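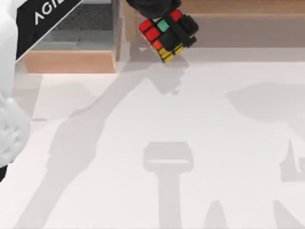 去Tisthorpe参加了Zinstead的开放日，分几条记一下。时间是2025-05-27下午，地点在他们园区的Chaimongkol楼，一层展厅加二层实验区。需要提前在网上登记，到门口报手机号领胸牌。

先说规模。登记名额200人，分批进，每批30人，一批在二层待60分钟。我排在第二批，前面等了一会儿，在一层把展板看完了。展板内容和官网差不多，多了一张园区历年产线的照片墙。

一层摆的是已经在卖的东西：码垛、上下料、螺丝锁付。都隔着围栏，按固定节拍跑。做过产线的人看这些会比较熟，我拍了几张控制柜的走线，没有久留。

二层才是我想看的，双臂操作。负责讲解的工程师一上来就说，今天大部分内容在仿真里看，真机只开一台，放在最后。有人问为什么，他说策略改得勤，每改一版先在仿真里过一遍，过不了的不上真机。

仿真环境他们内部叫Noltville，投在一面大屏上。场景很简单：白色桌面，桌子后侧有一个木托盘，里面铺着灰色的衬底，旁边是一块长条木台。两条手臂，任务物体是一个魔方。

先讲清楚，这里的魔方不是拿来还原的，现场至少三个人问了会不会自己拧。任务是抓起来，调整姿态，再放到指定位置。讲解的人说选魔方的理由是六个面颜色不同，姿态对不对，人一眼能看出来，算法那边也好核对。

屏幕上有一段停下来讲了很久：黑色夹爪夹着魔方，魔方是斜的，悬在桌面上方一点，位置刚好在木台左端前面。夹爪的手指压住了上面那一面的一部分，右边也包住一块。工程师说这种姿态最麻烦，贴纸被挡住以后，能用来判断朝向的信息就少了。

当时能看到的主要是红色和黄色。红的在朝上那面，黄的一排在朝下那一侧，还有一块绿的。他让大家试着判断魔方的朝向，后排有人答了，答得比我快。

关于遮挡，他们的处理办法分两步。第一步是规划抓取时就把“夹完之后还能看到多少”算进去，看得到的越多，得分越高。第二步是夹起来以后允许手腕转一个小角度，再看一次。第二步会拖慢节拍，所以只在把握不够的时候才触发。

有位观众问，仿真里物体位置都是已知的，为什么还要费劲去看。回答是：真值只拿来打分，策略本身只吃图像和关节读数，和真机上能拿到的东西保持一致。这一点我觉得做得规矩，见过一些演示是直接把真值喂进去的，到真机上要返工。

另一个我关心的是影子。Noltville的桌面上投了好几片灰影，边缘是软的，有手臂的，也有夹爪和魔方连在一起的。我问这些影子是随便打的灯还是有意放的，对方说是有意的，每次重置场景都会换光源的位置和强弱。

他解释说早期版本没有影子，桌面一片白，策略在仿真里表现很好，到真机上经常把影子的边当成物体的边。后来加了随机光照，训练时间变长，但真机上的误抓少了。具体少多少他没给数字，我也没追问。

木托盘那块灰色衬底也有讲究。真机上用的是带点纹理的软垫，魔方放进去不容易滑。仿真里给衬底做了细纹理，一开始是纯色，深度估计会在那一块飘。我记得自己以前调相机也碰到过类似的问题，最后是往台面上贴了张砂纸。

双臂怎么分工，讲了五分钟左右，是全场问题最多的一段。他们没有规定哪条臂是主臂，离物体近的先动，另一条臂退到不挡路的位置。需要换手时，先由持物的一方把物体送到公共区域，另一方再过来接。

换手失败的情况也放了。一种是接的一方夹早了，两边较劲，物体被拧歪；一种是放的一方松早了，直接掉。仿真里掉了就重置，真机上掉了要人去捡，所以换手这一步在仿真里跑的次数最多。

愿意放失败片段，这点要记一笔。以前去过几家的开放日，从头到尾都是成功的剪辑，看完反而不知道进展到哪里。

还有人问仿真的摩擦参数怎么定。回答是先拿实物测一组，再在这组数值上下浮动着训练。魔方的塑料面和夹爪的指垫之间比较好测，难的是衬底，压下去会变形，他们现在用的是近似模型，工程师自己说不太满意，下一版想换。

真机演示在最后十来分钟，大家站在黄线外面。做的是简化版，单臂把魔方从托盘拿到木台，不换手。连着做了五次，我站的位置看得到四次放上去了，有一次夹爪伸下去以后停住，操作员按了暂停，手动退回来重新开始。

停住的原因操作员当场查了日志，说是力的读数超过了阈值，判断为可能碰到托盘边沿，按规定就停。他没有改阈值，直接重跑。旁边有人嫌慢，我倒是希望现场设备都这么保守。

真机的速度比屏幕里慢。讲解的人说有外人在的时候会限速，平时调试也限，只有无人值守的长时间测试才会放开，那间屋子不对外。

提问环节有几个偏采购的问题：什么时候能买，多少钱，能不能接现有的PLC。统一答复是双臂这套还在内部验证，没有报价，下一次公开演示计划放在十月，届时会加换手的真机部分。想看的可以在官网留邮箱。

我自己问了数据的事。仿真里跑出来的轨迹他们会全部存，包括失败的，按失败类型打标签。标签先由程序打，再由人抽查。抽查比例没说。存储占用很大，他们现在只长期保留低分辨率图像，高分辨率的过一段时间就清。

还问了一个小问题：为什么两条臂的底座离桌边那么近。答案是跟着真机台子来的，真机那张台子就那么大，仿真没必要做得更宽敞，否则规划出来的动作到了真机上会撞墙。

参观的几点提醒。一，二层不让带大包，一层有存包柜，要自己带硬币。二，屏幕可以拍，真机区不让用闪光灯。三，座位少，后排看不太清屏幕下半部分，想看清楚就早点上楼。四，讲解只有一种语言，没有同传，有纸质提纲可以拿。

交通：从Tisthorpe车站出来有接驳车，半小时一趟，回程末班比较早，错过了只能走到大路上打车。我赶上了末班，车上基本都是同一批的人。

纸质提纲我拍了，字比较小，等整理完再发。里面有一页是Noltville的任务列表，除了魔方还有叠杯子和插销，这次都没演示。

有人私信问值不值得专门跑一趟。做仿真到真机迁移的，可以去，问得细对方也答得细。想看成品或者想选型的，等十月那场再说。

补一条：刚才把时间算错了，真机演示是在60分钟之内的，不另外加时。前面提问多的话，真机会被压缩，我这批就少做了一轮。有想看真机的，问题可以留到下楼以后再问，工程师在一层展台那边还会待一阵。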